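Looking After Plastic Threads, Collars and Screw-On Parts

A lot of household plastic is held together by a thread and a collar. Spray bottles, soap pumps, water filter housings, drain traps and detergent dispensers all work this way. The threads are softer than metal ones and they wear out faster when they are handled badly. Most of the damage comes from dirt, from too much force, or from starting the part at an angle.

Before you take anything apart

Put a folded towel or a dark cloth on the table. White plastic shows up well against it, and small washers don't roll as far. Have a shallow dish ready for the loose pieces. If the part is under a sink, turn off the water first and set a bowl under the joint.

Mark the position of the cap with a pencil line that runs from the collar onto the body. When you put it back, you can see how far it went last time. The pencil wipes off with a damp cloth.

Getting a stuck collar loose

Try a rubber glove first. If that doesn't work, wrap a wide rubber band around the collar and turn slowly. Warm water from the tap, run over the outside for a few minutes, will soften dried soap and loosen a light crust of lime. Don't use boiling water. It can warp thin plastic, and a warped collar won't seal again.

Pliers are the last choice. If you have to use them, put a strip of cloth between the jaws and the plastic and squeeze only enough to hold. Jolien Goossens, who wrote in from Flirkalville in September, cracked 2 pump collars before she switched to a strap wrench, and she hasn't broken one since.

Cleaning the threads

Use an old toothbrush and warm water with a drop of dish soap. Brush along the ridges, following the thread around. Brushing straight up and down pushes the dirt deeper into the grooves. For lime, soak the part in equal amounts of white vinegar and water for an hour and brush again. Rinse well.

Leave off the steel wool. If a groove is packed with old sealing tape, lift the end with a wooden toothpick and unwind it in one piece if you can.

A threaded neck often has thin plates and curved sections molded near it, and these are the places that get missed. Run a cotton swab along each edge where two surfaces meet. Thin upright pieces snap easily, so support them with a finger from the other side while you wipe.

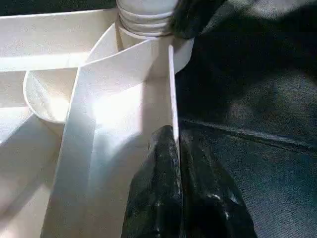 Should plastic threads be greased?

A very thin film of silicone grease is fine on threads that are opened often, and it helps a rubber washer last longer. Petroleum jelly can swell some kinds of rubber, so keep it away from seals. Threads on drinking water parts need a grease marked as food safe.

Putting it back together

Set the cap on the neck and turn it backward until you feel it drop slightly. That is the start of the thread. Now turn it forward with your fingertips. It should move easily for the first full turn. If it binds, back it off and start over.

Tighten by hand until it stops, then check it against your pencil line. Fill the part or turn the water back on, wait 7 minutes and wipe around the joint with a dry paper towel. A damp spot on the towel means the washer is out of place or needs replacing.

Keeping spares

Washers are cheap and hard to match later. Yaa Ametepe keeps hers in envelopes with the name of the appliance on the front and an old washer taped to the flap. Store them flat, away from the heater and out of the sun.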